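Speaker notes: A day out at Damley Wildlife Park 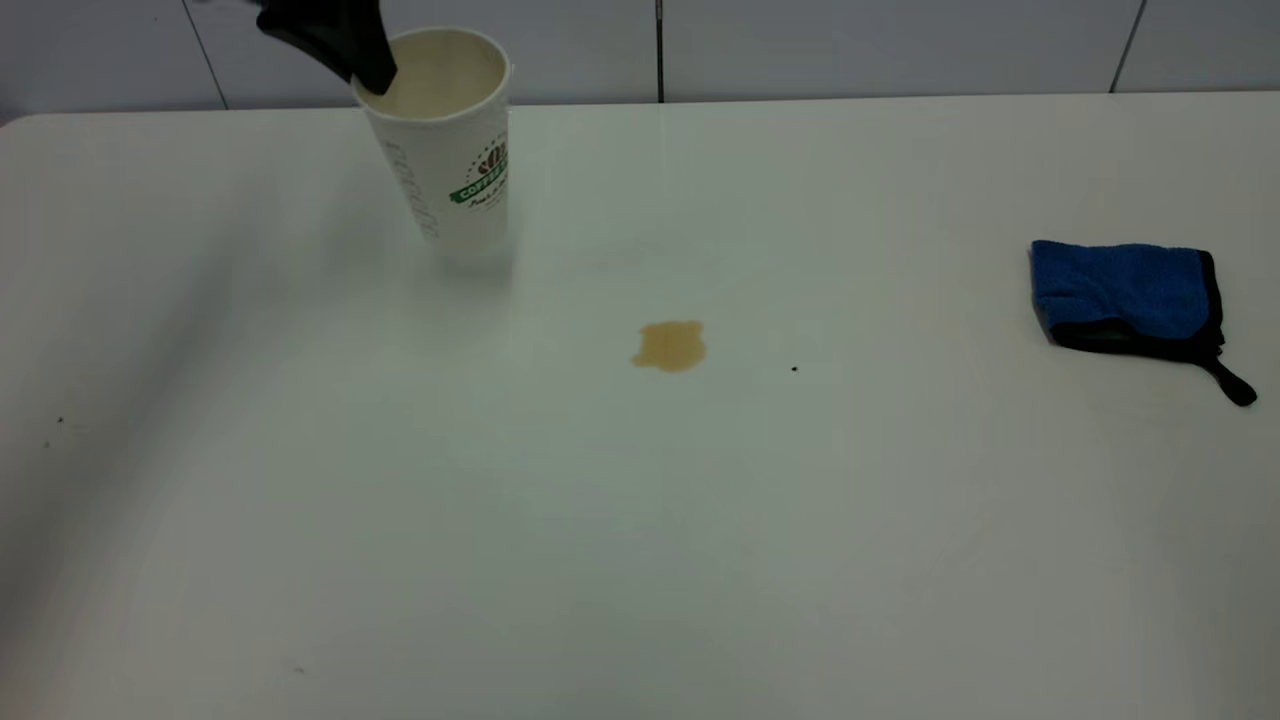
Page last changed: 12th October

Start with the otters. Everyone loves the otters! Feeding is at the far end of the park, so tell people to go there first and work back toward the gate.

Slide 2. How it began: a farmer at Trancombe took in a few injured owls, word got around, and the barn filled up. The park now covers 33 acres and keeps 165 kinds of animal. Pause here, people usually want to ask about the owls.

Slide 3. Reptile house. My favorite part by a mile. The big python is called Sandu and she sleeps a lot (ask who has held a snake, there are always a few hands). Mention the heat in there, take your coat off.

Slide 4. The Daltar walk. It's a boardwalk over the marsh with wading birds on both sides, and in March the herons are nesting. Roughly 100 pairs last spring, and what a racket they make! Play the sound clip, but check the volume first.

Slide 5. Getting there. Bus from Trancombe stops at the gate. Parking is free, but the lower lot floods after rain.

Leave ten minutes for questions. Park maps are on the table by the door, one per family please.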